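Home | Toys | Hire | FAQ | Join
Print this page | E-mail this page

Toy library questions, answered

I get asked the same things at the desk every week, so I've typed them up.

What does it cost to join?
It's $60 a year per family, and you can borrow three toys at a time.

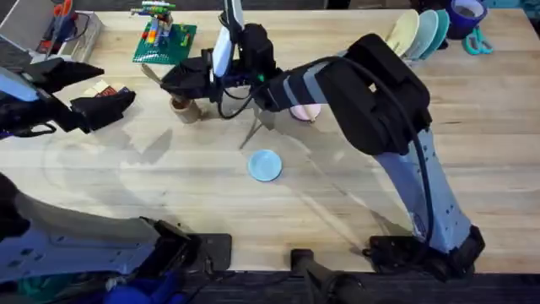 If money's tight, have a quiet word with me and we'll sort something out – I'd much rather you joined!

How long can we keep things?
Three weeks, or longer if no one's put a hold on it.

What if we lose a piece?
Don't panic (it's usually under the couch). Ring me before you buy a replacement, I've got a drawer full of spares.
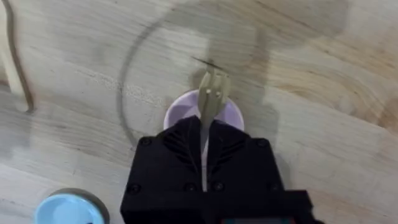
Big breakages are another matter, but I've never charged anyone more than $29.

How should I clean toys before bringing them back?
Warm soapy water and a soft cloth. Please don't soak the timber ones – they swell and the paint lifts.

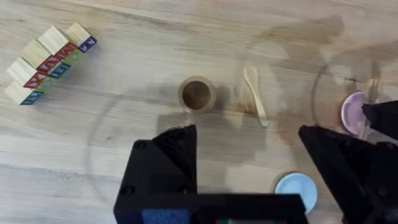

Puzzles just need a wipe and a count.

How many toys are there?
Over 409 in the catalogue, and the party hire gear is listed separately. Bookings for June fill up fast.

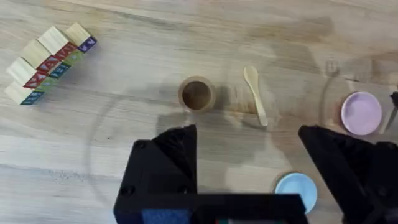 Grirasano Toy Library – Desk and Returns Team

Can grandparents borrow?
Of course! They just need your membership number.

Comments (2)

mumof3: Can I drop off after hours?

ridgeway_nan: Joined last week, lovely bunch. Parking's a pain though.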